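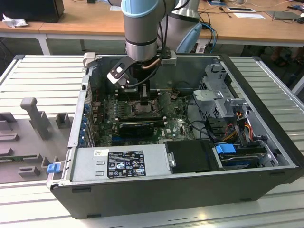 Open desktop computer case on a workbench.

IT Support Technician (part-time), Pennington Community Learning Centre

Hours: 4 mornings a week, term time, with some extra days in September
Reports to: Rosalinda Catacutan, Centre Manager
Contract: permanent after a probation period

The Pennington Community Learning Centre runs evening and daytime classes in English, maths, bookkeeping and basic computing. We have nearly 500 learners on our books each year and two teaching rooms in Notumbridge, one above the library and one at Dirnberg House.

We are looking for a technician to keep our computers, printers and network running. Most of the work is ordinary first-line support: forgotten passwords, projectors that will not connect, a tutor who needs software put on before a class starts at 9.30. You will also look after our 210 desktop and laptop machines, many of which are getting on in years and need memory, drives or power supplies replacing.

What you will do
Answer requests from tutors and learners in person, by phone and by email
Set up rooms before morning classes
Repair and upgrade desktop computers
Keep the equipment register up to date
Create and close learner accounts on Fetilia, our enrolment system
Help at enrolment in September, including one evening session

What we need from you
Experience of supporting Windows computers, paid or unpaid
Confidence in fitting and testing parts
A patient manner with people who are new to computers
Ability to travel between our two sites (mileage is paid)

Experience of Fetilia is useful but we will train you. A driving licence is helpful. You do not need a degree.

The post is subject to a background check, which we pay for. Parking is free at Dirnberg House but there is none at the library.

How to apply
Ask at either reception for an application form. CVs on their own will not be considered. Please give the names of two referees, one of whom should know your work.

For an informal talk about the job, ask for Graham Lightfoot, who is in the Dirnberg House office until 2 pm. Interviews will include a short practical task.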